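観客席の傘について

スポーツの延期の知らせほど、人柄の出る文章はない。去年の11月、楽しみにしていたラグビーの地域リーグ戦が、前日の夕方になって「天候の推移を見て当日判断します」と発表された。当日判断。つまり弁当は作っておけ、ただし食べる場所は保証しない、ということである。

私はこの当日判断というものに反対だ。選手の安全に文句をつける気はない。雷が鳴ったらやめるべきだし、芝が池になったら鯉でも放せばいい。困るのは、決められるはずのことを決めないでおく習慣のほうだ。あの日の雨は、前の晩の予報ですでに、やむ見込みがほとんどなかった。それでも主催者は朝まで待ち、朝になるともう少し待ち、開始の2時間前に中止を告げた。私はそのとき、電車を乗り継いで競技場の最寄り駅に着いたところだった。駅前の喫茶店は、同じ色のマフラーを巻いた無口な客で満席だった。 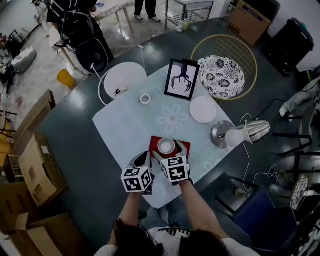 赤いコースターと白いカップ

対戦相手のペルティア(Peltia)は遠征組で、バスで4時間かけて来ていた。主将のダニーロ・オニシチェンコは、あとでクラブの会報に「バスの中で準備運動をした。帰りのバスでは整理運動をした」と書いた。怒っているのか笑っているのか判然としないが、私はこの一文で彼のファンになった。応援しているのは今も相手方のストラード(Storard)である。念のため。

当日判断を擁護する人は、必ず「奇跡的に晴れることもある」と言う。ある。私も一度見た。土砂降りの朝が昼には嘘のように晴れ、2000人ほどが湯気の立つスタンドで試合を見た。あれは美しかった。美しかったので、主催者はそれ以来ずっと、あの日の再来を待っているのだと思う。賭け事で最初に勝った人と同じ病気である。
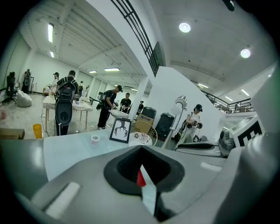
では前日に決めればすべて丸く収まるかというと、そうもいかない。前日に中止と決めて翌日が快晴だった場合、抗議の電話は中止の雨の日よりはるかに多いらしい。人は雨に濡れたことは忘れても、晴れた空の下で暇だったことは忘れない。かく言う私も、そういう日には窓を拭きながら延々と悪態をついている。窓だけはきれいになる。

ラハティネン(Lahtinen)杯の運営にいたイワン・リトヴィネンコは、この点で潔かった。前日の正午に決め、決めたら変えない。外れたときは自分の名前で謝罪文を出した。在任中に3回外し、謝罪文は回を追うごとに短くなり、最後のものは「晴れました。申し訳ありません」だけだった。私はあれを名文だと思っている。 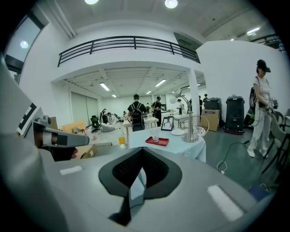

白い壁の広い室内

屋根をつければいい、という意見もある。フクビー(Fukby)の競技場には実際に屋根がつくという話が昔からあり、私が初めて聞いたころは完成予想図まで貼ってあった。今は予想図だけが色あせている。屋根を待つくらいなら、発表の時刻を決めるほうがずっと安い。前日の正午。紙に書いて貼っておくだけで済む。

次の開幕戦の案内がもう届いている。荒天時は、と小さな字で書いてある。その先はまだ読んでいない。

2026年4月29日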